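Building block (toy)

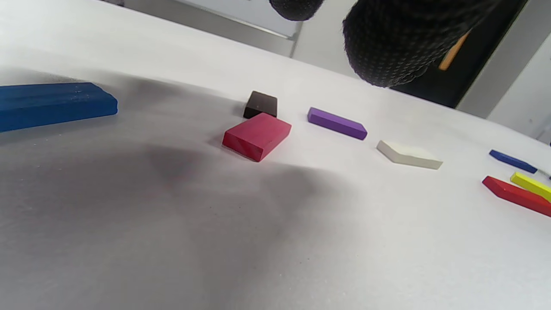

Rectangular blocks in several colours on a white tabletop

A building block is a solid toy piece, usually of simple geometric shape, made to be stacked, lined up or balanced with others of its kind. Blocks are among the oldest manufactured playthings still in general use and are found in homes, nurseries, infant schools and waiting rooms. The term is normally kept for pieces that hold together by weight and friction alone. Pieces with studs, pegs or magnets are treated under construction set.

Origins

Small offcuts of timber have been given to children for as long as there have been workshops to produce them, and no single place of origin can be named. Blocks made expressly for teaching are recorded in Europe from the seventeenth century, at first in the form of cubes marked with the letters of the alphabet. By the nineteenth century plain sets, cut to fixed proportions and sold in a fitted box, had become a regular part of the kindergarten movement. Early sets of this kind were small enough to be used by one child seated at a table. Larger blocks for use on the floor came into schools in the early twentieth century.

Materials

Hardwoods such as beech and maple are preferred for the better grades of wooden block, being close-grained and slow to splinter. Softwoods are cheaper and lighter but dent easily at the corners. Cork, rubber, pressed card, cloth and foam are all used, the last two mainly for very young children. Blocks of artificial stone, cast from sand, chalk and linseed oil, were popular in the late nineteenth century and are now mostly collected by adults.

Finishes include wax, oil, water-based stain and paint. Many countries set limits on the metals that may be present in toy coatings, and older painted blocks are generally considered unsuitable for children who still put objects in their mouths.

Sizes and proportions

Most school sets are based on a unit block, a flat oblong whose length is twice its width and whose width is twice its thickness. Half units, double units and quadruple units follow from it, together with pillars, ramps, arches and curves. A wall made of two half units will therefore stand level with one made of a single unit, and children meet the idea of a fraction in this way well before it is taught to them.

Table blocks follow looser rules. The Branitz pattern, a table set once common in village schools, had 158 pieces in three thicknesses and was packed in a shallow tray with a sliding lid. A later edition was reduced to 143 pieces by leaving out the smallest wedges, which were often lost. The Costano pattern is based on the cube and has no curved pieces. Its boxes were marked with a packing plan on the inside of the lid.

Colour

Opinion on colour has long been divided. Makers of plain blocks hold that an uncoloured surface directs attention to shape and leaves a child free to decide what a piece stands for. Makers of coloured blocks point to their use in sorting, matching and the making of patterns. In some sets colour follows length, so that every piece of a given size is the same shade. In others it is assigned without any system. The Derneno school sets were sold in both plain and coloured versions, the plain being the dearer of the two.

Play and development

Play with blocks is usually described as passing through a series of stages. A child first carries the pieces about, then lays them in rows or stacks them. Bridging follows, in which two blocks are set apart and a third is placed across the gap. Enclosures come next, then patterns and symmetry, and finally buildings that are named and used in pretend play. The ages given for each stage vary from one author to another, and a child may return to an earlier stage when the material is new.

Teachers have linked block play with counting, measurement, spatial language and the habit of working alongside others. Research in the field is extensive but uneven, and many studies rest on small groups observed over short periods.

Storage and care

Schools commonly keep blocks on open shelves with an outline of each shape fixed to the shelf edge. The Peng shelf, a low unit open at both front and back, allows children to reach the blocks from either side. Wooden blocks are wiped with a damp cloth and dried at once, as soaking raises the grain. Rough edges may be sanded by hand.

See also

Alphabet block
Construction set
Kindergarten
Stacking toy
Wooden toy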